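Looking after a humanoid in a small workshop

Tips from Aishwarya Unnithan, Wetside workshop pages

Most of the faults we see on the Zellgate come down to cables and loose screws. A short check before each session saves an afternoon with the covers off.

Floor
Vacuum the carpet tiles first. Grit gets into the ankle joints and is a nuisance to clean out. Press down any tile that has lifted at the corner, as the feet will catch on it.

Joint covers
Go round the elbow and shoulder covers with a hand driver, never a powered one. The screws are small and the threads strip easily. If one keeps working loose, take it out, clean it and put it back with a tiny dab of removable threadlock. Wipe the silver parts with a barely damp cloth and keep it well away from the connectors.

Cables
Bend each elbow slowly by hand with the power off and watch the cable as it moves. You want a loop that opens and closes without going tight. Ours had been tied too close at the left elbow and the outer sleeve wore through after 137 hours. A replacement from Gamage cost £66, plus most of a morning.

Black cable ties are hard to spot against black sleeving, so use white ones, and trim the ends flush. 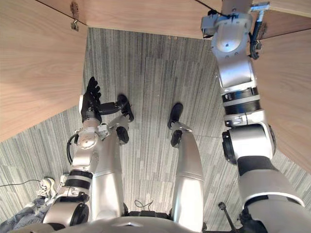
Floor cables want the same care. Walk the whole length of each one before powering up, and move any slack out from between the feet. Tape is fine for a day but leaves glue on carpet; a Grodberg cable cover does better if the machine is staying put.

Write the hours in the book when you finish. We regrease at 300.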